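Open Day at Varkier, Kemdale

Posted 2018-08-27 in Days Out

I'd been meaning to get to one of these since July, when the flyer came through with our water bill (of all things), and I finally made it! Varkier opened up their robot hall in Kemdale to anybody who cared to sign up, and I cared a lot. I signed up the same evening. There were 200 places and my confirmation said I was number 9, which tells you how quick I was off the mark and possibly something about my social life.

A bit of background for those of you who come here for the canal walks. Varkier works on robot arms that handle everyday stuff: dishes, bins, crates, the sort of things that get shifted from one place to another all day long in kitchens and stockrooms. The project they were showing is called Inskip. I asked what it stood for and got told it's the name of a village somebody liked. Fair enough.

I took the bus from Plondonley, the slow one that goes past the old dairy, and got there just before ten. Name badge, a quick talk about staying on the right side of the lines on the floor, a cup of pretty decent coffee, and in we went. They split us into groups so we weren't all breathing down the same table. Mine was a good bunch, very keen on asking questions, and I'd say we ran over at every single stop.

Varkier were kind enough to let visitors have pictures from the day, so I've put up my favorites with a few notes on each part of the tour.

The crate table

This was our first stop and I could have stayed there until closing. Everything on the steel tabletop is stuff you could find in any canteen, and I liked that a lot. Blue crates, a cream bin, plates with dark rims. The plates are very much like the ones my grandmother kept for camping, and I got a little sentimental over them while everyone else was asking about motors.

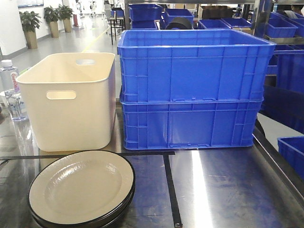

The talk at the table

Our guide for this part had the patience of a saint. The gist of it was that picking things up is the easy half of the job to describe and the hard half to do. A crate has a nice thick edge and square corners, so you have lots of choices about where to take hold of it. A plate gives you a thin rim close to the table and that's your lot. If the fingers come down a hair too far over, you're pushing the plate along the steel instead of lifting it.

Somebody asked why they don't practice on something less shiny, and I was so glad, as I'd been wondering the same thing. The answer was that real kitchens are full of shiny steel, so there's no point in learning on a nice gray mat and then falling to pieces in front of a sink. A bright reflection on the table can look a lot like an object if all you've got to go on is a picture. I hadn't thought about that before, and I've been squinting at my own countertop ever since.

The other thing I wrote down was a number. The team keeps a log of their practice runs with plates, and it stood at 1,087 on the morning of the open day. That's more times than I've set the table in my life, I'm sure of it. They write down the bad ones along with the good ones, and the guide said the bad ones get looked at a lot more often.

What the wrist sees

My favorite part of the whole morning! There's a small camera down by the gripper, so you get the view from right behind those two black fingers, with the plate off to one side and a blue crate looming up like an apartment building. I've seen plenty of robot arms on television and it's always from across the room. From down here it's a different thing altogether. You get a real feel for how little space there is between one item and the next, and how low the fingers have to come before they're anywhere useful.

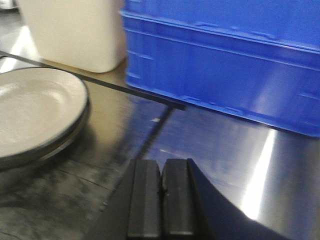
I asked if the arm only uses that one view, and the guide said they like to have a wider one as well, looking at the table from farther off. Up close you can judge an edge very nicely but you lose track of what's sitting next to it. It made me think of parking my sister's van, where I can see the curb perfectly well in the mirror and have no idea what the other end is doing.

We had a good long stretch for questions after that. A boy near the front wanted to know if it could do spaghetti. (Not yet.) Another visitor asked what happens if a plate gets dropped, and it turned into quite a chat about enamel versus china, and about how much force you want in the fingers to begin with. I'd have liked more on that, but the next group was waiting behind us.

If you want to go

Varkier told us they plan to run another open day, and sign-up will be through their own site as before. It's free. Wear flat shoes, the floor is hard and you're standing for most of it. The bus from Plondonley drops you a 5 minute walk from the gate, and there's parking on the far side of the building if you're driving. Bring a sandwich too, the coffee is good but there wasn't any food when I was there.

I've got my notes from the afternoon talk still to type up, the one on how they label all those runs, and I'll put that in a separate post when I can read my own handwriting.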